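February, evening, guest room at Norano

Visit to the Brerkura simulation group, open afternoon. Writing this up before the train tomorrow while I still have the figures straight. My handwritten notes cover the first session well and the last one badly.

Arrived at 12:40 for a 1 p.m. start. Badge printed with my surname misspelled, corrected by pen at the desk. Twelve minutes of safety talk for a building in which most of the robots exist only in software. Dorota Borkowska opened the session, then handed over to Bijan Nouri for the technical part. Aleksandra Pietrzak ran the workstation. I sat second row, left, next to Ilídio Fonseca, whom I had not seen since the Dosutska contract.

Subject of the afternoon: two-arm manipulation in a simulated room, parallel grippers, rigid furniture. Nouri gave the setup without slides, which I appreciated. The physics step runs at 300 Hz and the controller at 50 Hz, so each command is held for six physics steps. They tried a faster controller last year and dropped it. The contact solver was the limit, and the extra commands bought nothing but jitter at the fingertips.

The training set for the current policy is 792 episodes, all teleoperated in simulation, with the failures left in and tagged. I asked what fraction were failures. Pietrzak said she would send the split. Not received yet.

They render with flat shading on purpose. Nouri's argument is that nice lighting costs frames and the present policy was trained on plain surfaces anyway. Fonseca objected that this moves the problem to whoever deploys it. Nouri agreed and moved on. I would have liked ten more minutes on that point.

Views from the run, with dark brown wood in both:

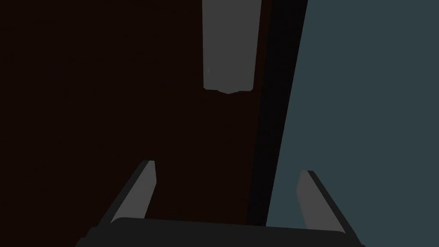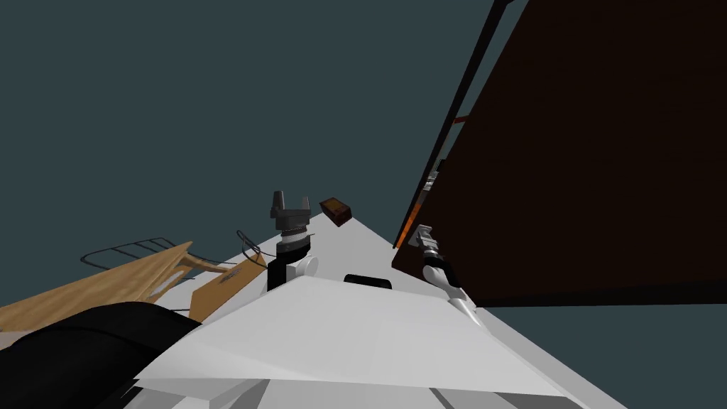
What happens when a finger touches a surface earlier than the planner expected? The controller reads the contact force, stops the approach on that arm, and holds position until a new target arrives; the other arm continues unless the two are linked in the task file.

I wrote that down nearly word for word because it differs from our own stack, where any unexpected contact stops both arms. Ours is safer on hardware and slow in simulation. Theirs assumes that the task author has thought about the linking. Przemysław Laskowska, who wrote the task format, said most authors leave the field at its default, and the default is unlinked. I would have chosen the other one.

Coffee at 2:30, weak. Borkowska told me the furniture models come from a small library called Brzozowska, started as a student project and now maintained by one person half a day a week. Collision shapes are boxes and convex hulls. Thin parts are the usual trouble — a finger can pass through a rail if the step is too long. Their fix is to thicken the collision shape of anything narrow and leave the visual shape alone. Crude, but we do the same with cable trays.

Second session was on resets. Each evaluation batch is 50 runs, with the start pose of the base varied slightly and the furniture left fixed. I asked about varying the furniture. Laskowska said it is planned. Joint friction on doors and drawers is varied, but only over a narrow range taken from one physical cabinet in their workshop. One cabinet is thin evidence. Fonseca offered them measurements from his site, where they have pull-force data on older units with worn hinges. Borkowska took his card.

No success rate was quoted at any point. I asked directly and was told the evaluation protocol changed in the middle of the project and the old numbers do not compare. Fair, though I would have taken the old numbers with that warning attached.

Things to check at home:
Hold time between commands in our controller, and whether six steps is also our ratio.
Default for arm linking in our task files. I think it is linked, but have not looked since the rewrite.
Whether our logs record the contact that caused a stop, or only the stop. Theirs record both.
Ask Pietrzak again for the failure split if there is nothing by the end of the month.

Session closed at 4:15. Visitors were offered the workstation for a few minutes each. I drove the left arm with the hand controller. Latency was acceptable, wrist rotation badly scaled, so a small turn of my hand gave a large turn of the tool. Pietrzak said the scale is adjustable and that she prefers it high. Fonseca took the right arm and we managed to get in each other's way within a minute.

Walked back along the canal with him. He thinks the group is a year from hardware. I think longer, mainly on account of the friction data. Dinner downstairs, soup and bread. Train at 7:52, alarm set for 6:30. Receipt for the room is in the side pocket of the bag.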